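Last updated: October

Gokex wants 1,551 for a pair of Cerari hand-held grippers, and I'm not convinced. The grip is decent and small things stay put in the jaws.
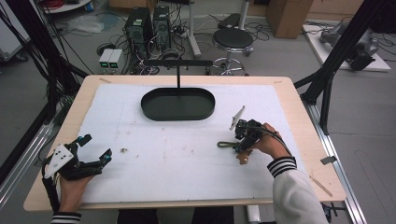

The price leaves out the spare finger pads, at 574 a set, and we budgeted for 2 sets — so nearly half the spend wasn't on the first quote. I'd hold off until they offer a trial. 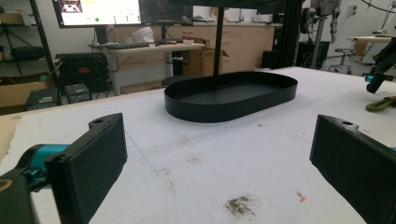 Samer Jaber disagrees: Loltport paid 800 for used ones and lost it all in repairs, so he would buy new and haggle over the pads.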